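2024-02-08
por Redação Oficina de Sala

Como arrumar blocos de formas numa tábua sem perder a tarde nisso

Os blocos de madeira coloridos têm uma vocação natural para o fundo da caixa, onde ficam até alguém pisar num deles descalço. A brincadeira deste tutorial dá-lhes uma ocupação mais digna: uma fila em cima de uma tábua. Serve para crianças que já distinguem um coração de uma estrela e para adultos que gostam de fingir que estão só a ajudar.

O que é preciso

Uma tábua grande, lisa e clara. A nossa veio da Nusitz, em Drerville, e tem 680 mm de largura. Uma tábua de cozinha serve, desde que ninguém precise dela para o jantar.
Um jogo de blocos de formas. O que usamos é um conjunto Brallex comprado em setembro, com cilindros, prismas, estrelas e um coração. Qualquer outro faz o mesmo.
Um pano e 3 minutos de paciência, que é o que costuma haver.

Preparar a tábua

Passe o pano e pouse a tábua com os veios na horizontal. As linhas da madeira passam a servir de régua, e fica dispensada a fita métrica, que de qualquer forma está na gaveta errada. Se a tábua abanar, ponha um pedaço de feltro por baixo do canto culpado.

Montar a fila

Comece pela esquerda com um cilindro, a peça mais fácil e portanto a melhor para ganhar confiança. Siga com os prismas e guarde as estrelas para o fim. Quanto aos intervalos, não se preocupe demasiado. Já tentámos espaçar tudo por igual e o resultado parecia uma montra de relojoaria, além de ter acabado em discussão.

O cubo pode ficar de canto virado para a frente. Há quem o endireite sempre. Deixe endireitar.

Convém reservar uma peça fora da fila. É com ela que se joga: a criança diz onde deve entrar e defende a decisão, por cor ou por forma. As duas respostas valem, e a terceira, «porque sim», também vale até à hora do lanche.

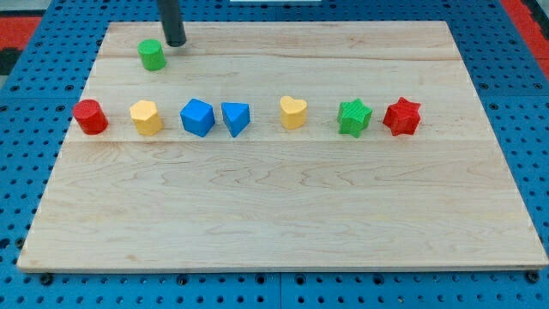 A fila, com o cilindro verde ainda à espera de lugar.

Variantes

Por cores: junte as peças da mesma cor e veja quanto tempo dura a paz.
Por pontas: ordene das formas redondas para as mais bicudas. O coração costuma provocar debate, porque tem uma ponta e dois argumentos a favor de não ter nenhuma.
De memória: tape a fila com o pano, retire um bloco e pergunte qual falta. Retire só um. Com dois, o adulto também se engana, e isso nota-se.

Para guardar, use uma caixa baixa, com as peças numa só camada. A nossa mede 302 mm de lado e cabe debaixo do sofá, junto das peças do jogo anterior.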